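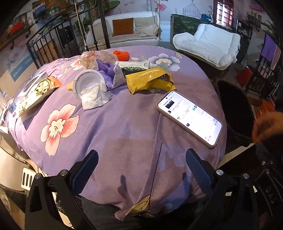
Siebe Verstraete asked in April whether the Urlow battery would be ready before the winter peak. I doubt it. The supplier, Dadlow, has delivered four of the seven containers and says the rest are on their way, as it did last quarter.

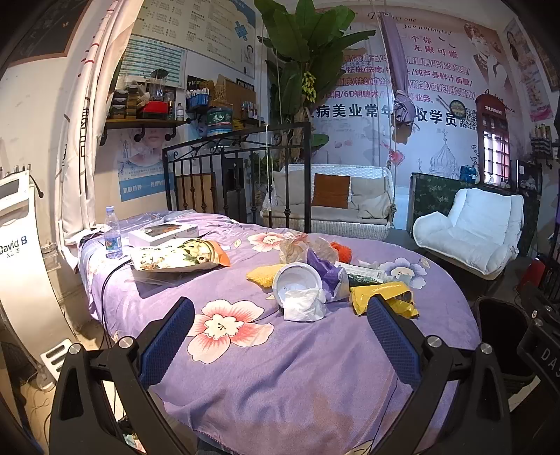 The grid connection is further behind. Naven still offers us up to 30 percent of the export we applied for, and Duarte Moreira has no written date for more.

Spending is within budget, mostly thanks to unpaid invoices. The claimed saving of 200 tons of carbon a year

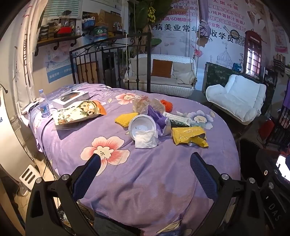

rests on a model I have not been allowed to check. Please leave it out of the annual summary for now.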